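Calls & Opportunities | Teen and YA | Readers Wanted
Print this page | E-mail to a friend

Beta readers wanted for YA novel line - Gajewski Books, Lonport

We need readers. Soon, please. Gajewski Books is a small press putting out teen and young adult fiction, and we have a new novel coming in November that needs fresh eyes before it goes to the copy editor.

The book is called Skekevard. It follows a girl of sixteen who leaves a fishing town to live with her aunt over a bakery and ends up writing letters to a brother who doesn't write back. Some romance, not a lot. Family stuff, money trouble, a school play that goes badly. No vampires. First in a planned series of 2, so the ending leaves a door open and we want to know if that bugs you.

Who we want
- Teens 13 and up (under 18 needs a parent's OK in writing, form is sent with the manuscript)
- Adults who read YA a lot and can say why they liked or didn't like a thing
- Teachers and school librarians, very welcome
- People who grew up in a small coastal town - big plus, not required

You do not need to have done this before. You do need to finish the book. Last time a good number of readers quit halfway and never told us where they stopped, and where they stopped is the most useful thing you could of told us.

What you do
Read the full manuscript, 30 short chapters. Fill in a question sheet after the halfway point and another at the end. Plain answers are fine. Spelling doesn't count, we are not grading you. If a chapter bored you, write "bored" and the page number. Two weeks for the whole thing, a few extra days if you ask before the deadline and not after.

There is also an optional group talk at the Lavetti Reading Room in Lonport, evening, snacks provided. Remote readers can skip it or send notes.

What you get
A finished paperback, your name in the thank-yous if you want it there, and first pick of the next manuscript. No pay, sorry. We can sign off on school service hours if your school takes them, check with the school first.

How to apply
Send us an e-mail with "Skekevard reader" in the subject line. Tell us your age, the last 2 YA books you finished and one thing that annoyed you in either of them. Paper or e-file, say which. Paper copies go by mail inside the US only.

Apply by January 9, 2020. We answer everyone but it may take a while. Please dont send your own manuscript with this, submissions are closed and it will get lost in the pile.
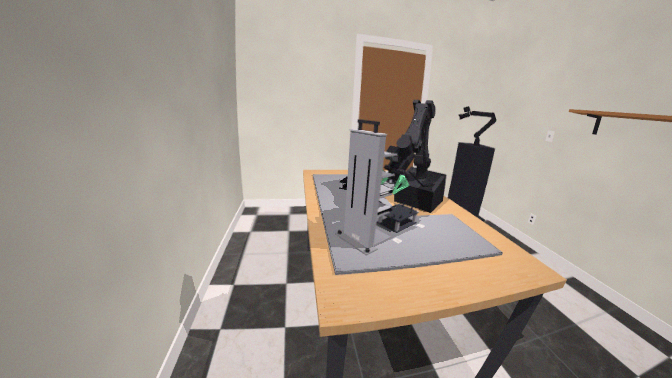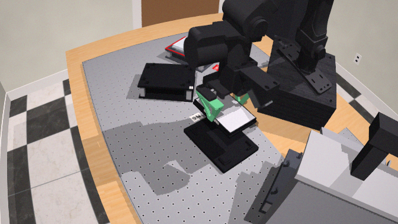
Black robot arm and wooden table, two computer renderings.

Print this page | E-mail to a friend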